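4.3 Vérification de la prise avant une série d'essais

Le protocole Nivmont compare des politiques de saisie apprises à partir de l'image du poignet. Une série compte 20 essais par objet. Les résultats ne sont comparables que si la prise de départ est la même d'un poste à l'autre.

1. Ouvrir Nisex et charger le profil « cylindre vertical ».
2. Amener la pince au-dessus du plan de travail, doigts ouverts.
3. Descendre jusqu'à la partie basse de l'objet, puis fermer les doigts en mode lent.
4. Afficher le flux de la caméra de poignet et contrôler la prise.

Les deux doigts doivent encadrer le cylindre près de son extrémité inférieure. L'objet reste vertical.

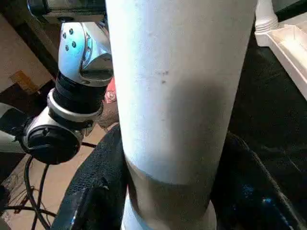 Fig. 18 – Vue de poignet, cylindre blanc tenu entre les deux doigts. À gauche, le second bras.

5. Si le cylindre penche, rouvrir, reculer et reprendre à l'étape 3. Ne pas corriger l'inclinaison à la main.
6. Valider la prise, puis lancer l'enregistrement.

Remarque : les autres objets présents dans le champ ne gênent pas la mesure. Le jeu d'entraînement Petkov, qui comprend 3 278 séquences, a été constitué sur des plans encombrés. Ne rien déplacer entre deux essais d'une même série.

Attention : vérifier que les câbles du second bras ne peuvent pas se prendre dans les doigts. Arrêter les deux bras avant toute intervention sur les câbles.

Après 4 prises refusées de suite, interrompre la série et refaire l'étalonnage (section 3.2). Les écarts constatés sont à transmettre à Fotis Drakos avec le journal Nisex complet.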